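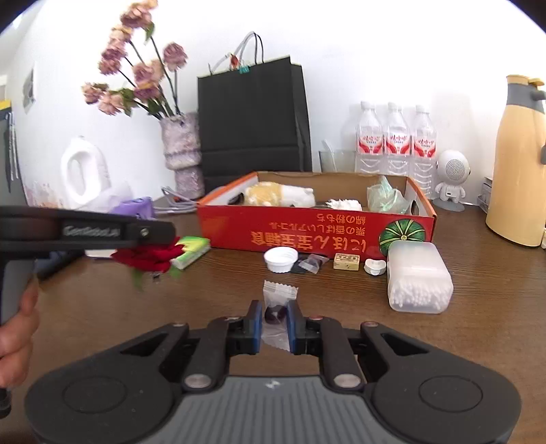 Why Do People Give Each Other Presents?

By Fionnuala Cronin

Think about presents for a minute and they start to look odd. You have some money. Your cousin has some money. You buy your cousin a puzzle, your cousin buys you a pair of socks, and now you both have less money and one of you has socks. Everybody says thank you and eats cake.

People have been doing this for a very long time, all over the world, so there must be something in it besides the socks.

A present is a message

Sometimes the message is easy to read. A card that says "Get Well Soon" means get well soon. A lot of presents are harder to read, and you have to know the code.

Take flowers. You can't play with a flower. In Queen Victoria's time, some people in Britain and America owned little books that explained what each kind of flower was supposed to mean. A red rose usually meant love. A yellow one could mean jealousy, depending on which book you had. The books did not always agree, so there must have been some very confusing bunches.

Candy is simpler. It means "I thought you would like candy," and the person giving it is nearly always right.

Why you feel you have to give one back

Say a kid at school gives you half a cookie on Tuesday. By Wednesday you feel a small itch in your brain. You owe that kid half a cookie. There is no rule on the classroom wall, and no police officer will come. You feel it anyway.

Scientists who study people call this reciprocity (say it like this: reh-sih-PROSS-ih-tee). It means giving back when you have been given something. It helps people get along, even people who have only just met. If I share my food when you are hungry, you are more likely to share yours when I am hungry, and both of us get more dinners that way. 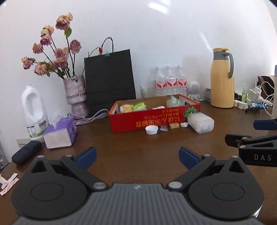

The itch can get out of hand, of course. If I give you a cookie and you give me a cake, I may feel I need to give you a bakery. Most people stop well before the bakery.

Why we wrap them

Wrapping paper is a strange thing to buy. You pay for it, you spend ages folding it, you lose the end of the tape, and then somebody rips it up in 2 seconds.

But a surprise is part of the fun, and waiting for one can be as good as getting it. In Japan, some people wrap presents in a square of cloth called a furoshiki (foo-roh-shee-kee), tied in a neat knot. The cloth can be used again, and there is no tape to lose.

What about presents you don't like?

You will get one. My friend Tamsin Baxter once got a jigsaw of a gray sky from her great-aunt - 500 pieces, almost all of them sky. She finished it, too, and found there were 13 pieces of bird.

Say thank you, and try to find one true thing you like about it. "It's very warm" works well for sweaters. It does not work for jigsaws.

Try it yourself

Give somebody a small present that costs no money. It could be a drawing, a good stick, or a turn in the front seat. Don't say why. Then wait and see how long it takes them to ask what you want.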